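Chore Watch: Can It Tidy a Desk Yet?

Regular readers know where this column stands on household robots. We want one, we have wanted one since Horance first promised us folded towels, and we are still folding the towels. This month we lowered our sights to stationery: pens, a pen cup, a book, a pile of brochures. 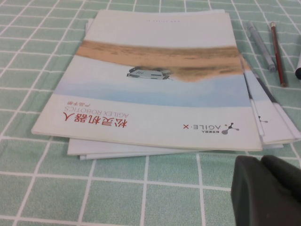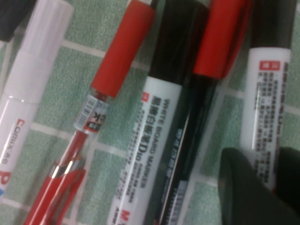
Markers and pens on the green cloth.
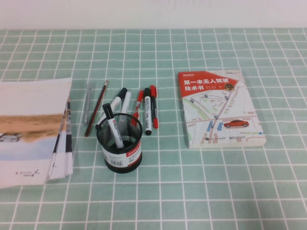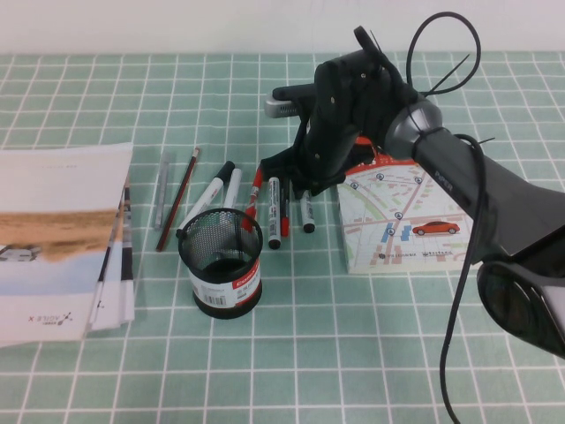
Any child can do this job, although few will. For a machine it is a rotten one. Pens roll. Caps come in different widths, and a marker lying tight against its neighbor leaves very little room for a finger on either side. Mesh cups tip over if you so much as look at them.

The folks at Plendotano say desks will be solved in 3 years, the same figure they gave us for dishwashers. Josness prefers to talk about success rates, and told us its shop-floor unit now sorts 50 parts without help. Ask what happens with 64 and the subject changes to lunch. Lappalainen, to its credit, just says "not yet" and goes back to work.

Our own office test desk has held the same four dead highlighters since December. If you know of a machine that will throw them out, write in. We'll clear a space for it, probably by hand.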